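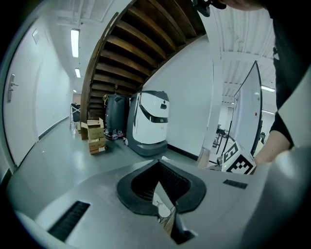

The Space Under the Stairs
Project report, Interior Planning 2
8 December 2018

When our instructor told us to pick "a neglected piece of floor" and plan it better, I knew right away I wanted the space under the curved staircase in the Trestwood building. I walk by it every day on my way down the long corridor, and it has bugged me since August!

The staircase is lovely. The wooden treads curve overhead and you see them best from underneath, so of course that's exactly where everybody parks stuff. Cardboard boxes, a cart against the wall, things on wheels that have to live somewhere (I left those in my plan, they aren't going away).

First I measured. The widest stretch of floor I could use came out to 154 inches, and I lost 18 of those right away because I wanted a clear strip next to the corridor. Then I taped my plan onto the floor with painter's tape. The floor is so glossy that the ceiling lights bounce right off it, and I kept losing my own lines, so I switched to a darker tape on the second try.

My plan has a parking zone for the rolling things, one low shelf for boxes, and a bench on the corridor side. I priced the shelf from two suppliers, Niskanen and Tikier. The Niskanen one was prettier but too tall to slide in where the stairs come down low. With the Tikier shelf and a plain bench my total was $601, which I thought was pretty good until I remembered I'd left out delivery.

I also put up a survey on Rudeo and got 26 replies. Most people wanted the bench (me too!) and a few wanted plants, but I don't think plants would do well in fluorescent light, so I said no to that.

If I did this again I'd draw the underside of the stairs before anything else. My first sketch treated it like a straight slope and it's a curve, so the shelf ended up poking through a tread on paper. The corrected drawing is on sheet 3, and the tape layout is on sheet 4.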